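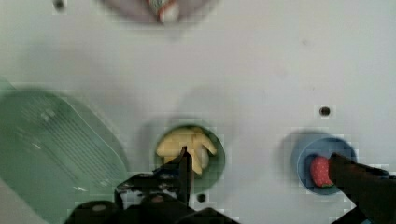

One returning guest told us at the end of last season that she had come to Lostwood for the river and booked again for the breakfasts, and that she hoped whoever ran the front desk next would keep the habit of remembering which room got the morning sun. Her remark was read out at the May staff meeting and is repeated in this notice as a fair indication of what the position involves.

# Guest Services Manager, Lostwood Lodge

**Employer:** Cliltlow Hotels
**Location:** Lostwood, with regular travel to Kalla
**Status:** Full-time, permanent, live-in or live-out
**Reference:** 1559

Cliltlow Hotels invites applications for the position of Guest Services Manager at Lostwood Lodge. The lodge reopened under Cliltlow management following the purchase of the property from the Admasu partnership and is operated together with its smaller sister house, the Kalla Inn. The successful applicant will report to the General Manager and will act in that role during periods of leave.

## Duties

The Guest Services Manager is responsible for reception, reservations, housekeeping standards and the breakfast room. The lodge received some 3000 guests last year, the majority between June and October, and the roster must be prepared with that pattern in mind. Further duties include:

- supervising and training front-of-house employees at both properties
- managing the reservations system and reconciling daily takings
- responding in writing to guest correspondence, including complaints
- coordinating arrivals with the floatplane operator and the shuttle from Kalla
- preparing the monthly occupancy report
- sharing the on-call telephone, from 10 p.m. to 6 a.m., with the other managers

## Qualifications

Applicants must have supervisory experience in a hotel, inn or lodge and must be legally entitled to work in Canada. A valid driver's licence is required, as is current first aid certification or a willingness to obtain it during probation. A diploma in hospitality or tourism is an asset. Conversational French would be useful, particularly in the summer months.

Experience in a remote setting will be considered favourably. Lostwood has one general store, a clinic that opens in the mornings and limited cellular coverage beyond the village centre.

## Terms

Salary will be set according to experience. Extended health and dental coverage begins on completion of probation. Staff accommodation, if requested, is a self-contained suite behind the main lodge, for which rent is deducted at the employee rate. Pets are considered case by case. A relocation allowance of up to $2000 is payable against receipts.

Employees are entitled to discounted stays at both properties outside the peak season.

## How to apply

Please submit a résumé, a covering letter of no more than two pages and the names of two referees to Human Resources, Cliltlow Hotels, Box 1218, Kalla. Quote the reference number on all correspondence. Applications may also be left in a sealed envelope at the reception desk of either property before 4 p.m.

Interviews will be held at the Kalla Inn. Shortlisted applicants who need an accommodation at any stage of the hiring process should indicate this when contacted. The position will remain open until filled.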